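Home About Units Student Work Archive Contact

Who Gets Read Out: Speaking Time and Gender in First-Year Tutorials at Hastside College

Project report, Social Inquiry 2

Background

This project looked at who speaks in first-year tutorials and whose comments are picked up by the tutor afterwards. It came out of a complaint raised at the Gomville campus last year, where women in the engineering stream said their answers were often passed over and then praised when a man gave the same answer a few minutes later. The complaint was not upheld, mainly for lack of any record of what had been said in the room. We wanted to see whether a record could be made without a lot of equipment or money.

There is plenty of published work on talk in classrooms, and we have not tried to cover it all. Most of what we read dealt with primary and secondary schools. We were more interested in adults who had chosen to be in the room and who were being marked partly on participation, usually 10 per cent or so of the unit.

Method

We sat in on tutorials in 3 subjects: engineering design, economics and nursing practice. Two of us attended each session and kept separate tally sheets. Each time a student spoke to the whole group we marked the turn, whether it was invited or volunteered, whether it was interrupted, and whether the tutor referred to it again by name. Talk inside small groups was left out. Students had filled in a short form at the start of semester that asked their gender, and anyone could opt out, in which case their turns were not marked.

After the last sessions we sent a survey to everyone who had taken part. We received 93 completed surveys. The survey had 5 questions, and the last one was an open box for comments.

The tally sheets were typed up in Sodeo, which the college library provides. Where our two sheets for a session disagreed, we talked it through and left the turn out if we could not settle it.
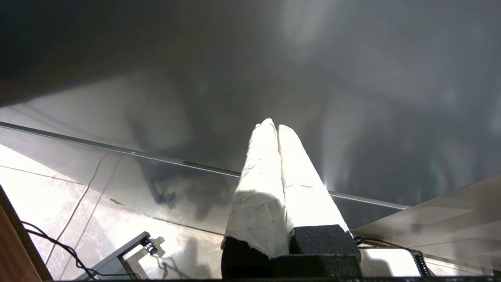
Thakur wrote in the open box that the tally missed the main problem, which was that by the middle of semester some women had stopped putting their hands up at all, and a turn that never happens can't be interrupted. Two other responses made much the same point. We think this is fair. Our sheets show who spoke and what happened next. They don't show who had decided to keep quiet, and we started too late in the semester to see that change take place.

Results

In engineering design, men took more of the volunteered turns than their share of the class would suggest. Invited turns were close to even, which tells us the tutors were making some effort when they chose who to call on. Women were interrupted more often, mostly by other students, and the tutor stepped in on very few of those occasions.

Economics was mixed. One class looked like engineering and another had no clear pattern in either direction.

Nursing practice was the one that surprised us. Men were a small minority in the room, yet their comments were the most likely to be mentioned again by name. A tutor we spoke to afterwards put this down to there being fewer men's names to remember. That may be part of it, but it doesn't explain why the same thing didn't happen for women in engineering.

Survey answers did not line up well with the tallies. Most men said that speaking time in their tutorial was fair. Women in the same rooms were more divided. Several wrote that they had only noticed interruptions after reading the project information sheet, so we may have affected the answers by telling people what the study was for.

Limits

The sample is small and comes from one college. Students who ticked non-binary were too few to report on without making them identifiable, and we have left those turns out of the comparison. We did not collect anything on language background, and in economics this probably matters as much as gender does.

Recommendations

Participation marks should have written criteria, handed out in the first week. Tutors could also be offered a session with a peer observer, using our tally sheet or something like it, with the results going to the tutor only. The blank sheet is in Appendix B. A follow-up should start in the first week of semester and run to the end of it.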